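Home | Visits | Archive | Contact
Print this page | E-mail this page

Visit report: Gester textile mill, open day

Ingegerd Kvam of the dye house took our group through at 10 a.m. Light shades run in lots of 300 kg.

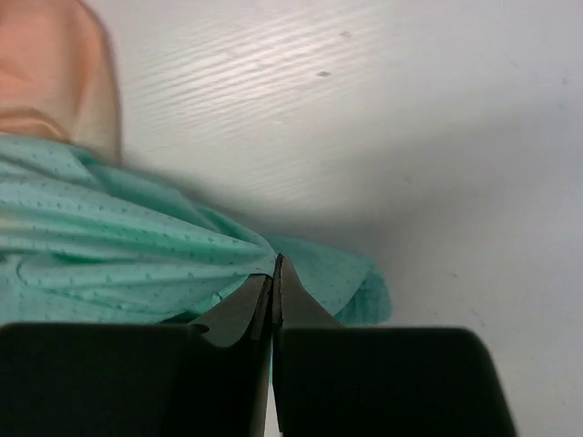

Liquor ratio was not disclosed. Rafia Dhanial asked about salt recovery; a pilot unit is due in August.

Finishing has one stenter, 25 m long. Lightweight goods pass it at reduced tension to limit skew.

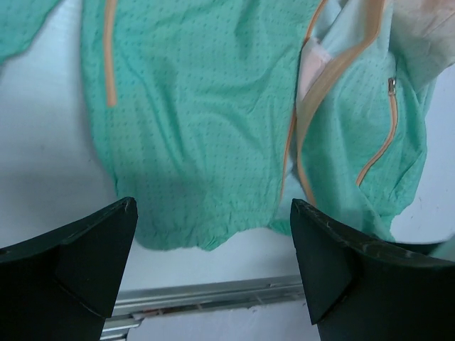

Water and effluent

Daily draw is 3,000 cubic meters, metered at the inlet.

Last updated: August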